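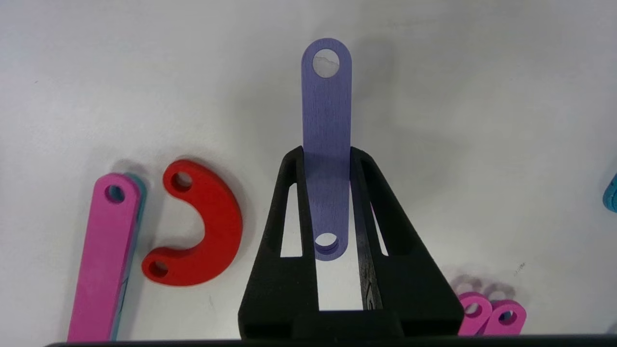
Haris Sial wrote in to say the old cream sheets curled on him by the second day and are the new ones any better. He had them next to a radiator, he says, and the tent cards were the worst, both feet sliding apart till the thing was flat on its face.

Yes, better. New batch is from a different mill, stiffer, and the cream is gone for now. Radiator still not a great idea. More on that under Care.

# Flesier Sign Sheets - blank card for table and counter signs

Plain white card, cut and scored, ready to print or letter by hand. For name places, bake sale prices, open days, classroom tables, reserved seats, museum corners, anywhere you need a word to stand up and be read. No glue needed for the tent style. No plastic holder needed either.

**In stock as of 26th May.** Kraft brown due back in June, don't order it yet, the button works but it shouldn't.

## Packs

| Pack | Sheets | Comes with |
|---|---|---|
| Starter | 20 | nothing extra |
| Standard | 44 | paper sleeve |
| Bulk | 100 | flat box, reusable |

Yes 44 is a strange number. It's what fits the sleeve.

Same card in all packs. Same scoring. Mixed packs (tent and flat) are Standard only, split down the middle.

## Which style

**Tent** - scored across the middle, folds to stand by itself. Two faces, so print both or leave the back blank. Good in the center of a table where people sit on both sides.

**Flat** - no score. Lean it on something, pin it, or slot it in a base. Takes less room. Falls over if somebody opens a door on a windy day.

**Easel back** - flat front with a fold-out foot. Comes pre-cut, pop the foot out gently and don't crease it twice. Not in the Bulk pack.

## Printing

- Inkjet: fine. Use the heavy paper or matte setting. Let it sit before you stack.
- Laser: fine, one sheet at a time through the rear feed. The main tray will jam on most home printers.
- Marker: best of the lot. No bleed through with regular felt tips. Alcohol markers do go thru a little on the tent style, right at the score.
- Pencil first if you're lettering by hand. Erases clean if you don't press.

Templates come with every order as a download link in the confirmation email. There's one for each style. The easel one had the margins wrong until recently - if you saved it before, get it again.
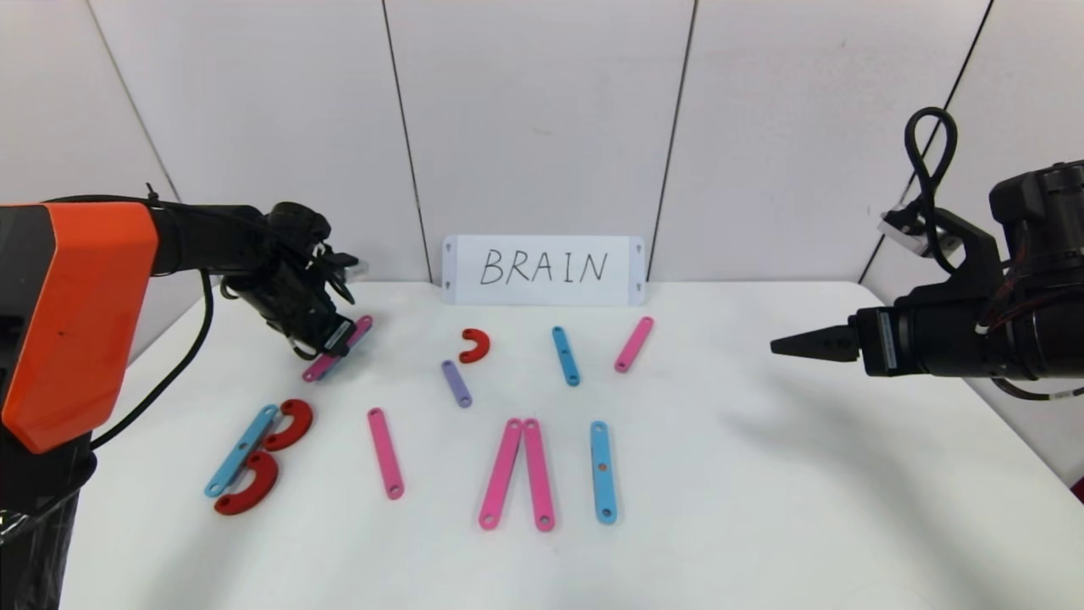
Letter size is where most signs go wrong. People fill the sheet with three lines and a logo and then you have to be standing over it to read any of it. One word if you can. All caps if it's short, and leave white on every side. A plain white sheet that just says BRAIN, stood up against the back wall with colored pieces spread all over the table in front of it, still tells you the word straight off, and that is all a table sign has to do. Two words, go smaller and stack them. Anything longer, use a flat sheet turned tall and put the detail underneath in ordinary size for the people who come close.

Dark ink on white. We do get asked about yellow. Yellow on white doesn't read.

## Bases

Sold separately. The Movmont base is a weighted strip with a slot, takes one flat sheet, tight fit for the first few uses and then it eases off. The Palacios base is lighter and has a wider slot - fits two sheets back to back. Neither one fits the tent style, obviously, but we get returns for it so I'm putting it here.

Bases come in white or gray. Gray shows less dust.

## Care

Keep the pack flat and closed. Card pulls in damp and bends toward whichever side dries first. If a sheet has bowed, put it under books overnight, most come back. Sun will yellow it over a summer in a window. Don't laminate the tent style, the fold cracks the film and it looks terrible.

Wipe with a dry cloth only. Its card.

Recycling - goes in with regular paper if you've used ink or marker. Peel off stickers and tape first.

## Schools and events

30 packs or more gets the trade price, any mix of styles. Email a list, not a photo of a list please. We invoice after shipping for schools. Custom scoring possible on Bulk orders but it adds time, and we need a drawing with the measurements marked on it.

Samples: one of each style, free, you pay the stamp. 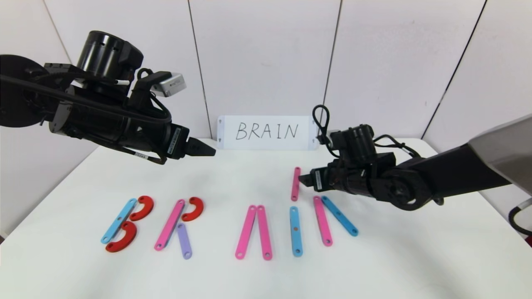

## Shipping & Returns

Ships flat from our Flustumside warehouse, stiffened envelope for Starter and Standard, box for Bulk. Orders in before noon usually go same day. Bases ship in their own box, so you may get two deliveries.

Unopened packs can come back for a full refund, keep the packing slip. Opened packs only if there's something wrong with the card. Bent corners in transit - send us a picture and we'll replace the sheets, no need to mail them back.

Easel backs are final sale once the feet are popped out.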